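Juviswood: hand and object tracking for bimanual tabletop tasks

Juviswood is a perception package. It takes head-mounted camera video, finds the hands and the objects they touch, and writes a per-frame contact record for the Kastside planner to read. It does no planning and sends no motor commands.

This README covers the tracker, the labelled clips that ship with it, and the known faults. Last revised 12/8/20.

What is in the package

detect/ -- hand and object detector, with weights
track/ -- identity tracking across frames
contact/ -- contact state estimator
clips/ -- 17 labelled clips, 3745 labelled frames
tools/ -- the labelling viewer (Omden) and format converters

Of the labelled frames, 1217 are held out for testing. The split is by clip, so no clip has frames on both sides of it. Please keep it that way if you add data.

Contact states

Each hand gets one state per object per frame: none, near, touch or grasp. "Near" means the labeller could see no contact but could not rule it out from the camera view. It is a real label and should not be merged with "none". Early versions did merge them, and the planner then treated a hovering hand as free to move through the object.

The two hands are labelled separately. In the refill clips a frame often has the left hand in grasp on the spray bottle while the right hand, open and flat at the bottle's shoulder, sits between touch and near. The forearms may also cross, so hand side must come from the arm and never from the position of the hand in the image.
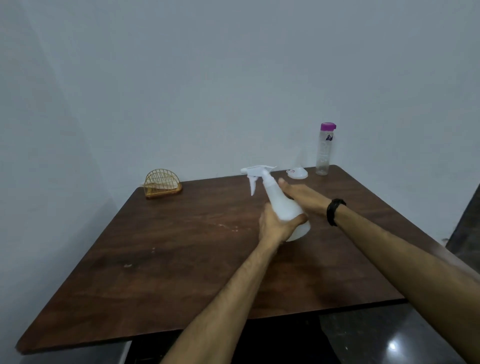

Running the tracker

1. Put the video in a folder of its own. Frame order is taken from the container, not from file names.
2. Run track/run.py with the folder path and an output path. The default settings are the ones used for the test split.
3. Open the result in Omden and step through the first contact change. If left and right are swapped there, they will usually be swapped for the whole clip.
4. Export with tools/to_kastside.py. The exporter stops if any frame lacks a hand side.

Known faults

Clear plastic is detected late, and its outline tends to shrink towards the cap. White objects against a pale wall lose their upper edge. Bright reflections on a glossy floor are sometimes reported as small objects; set min_track to 9 frames to drop most of them.

Dark wristbands can split one arm into two tracks. Yoshinori Oshima has a fix on the Lục branch, which should be merged in April -- until then, use the join_arm option.

Maintainers

Detector and weights: Halina Rutkowska
Tracking: Yoshinori Oshima
Labels and Omden: Thiện Ung

Send label corrections to Thiện with the clip name, the frame number and the hand side.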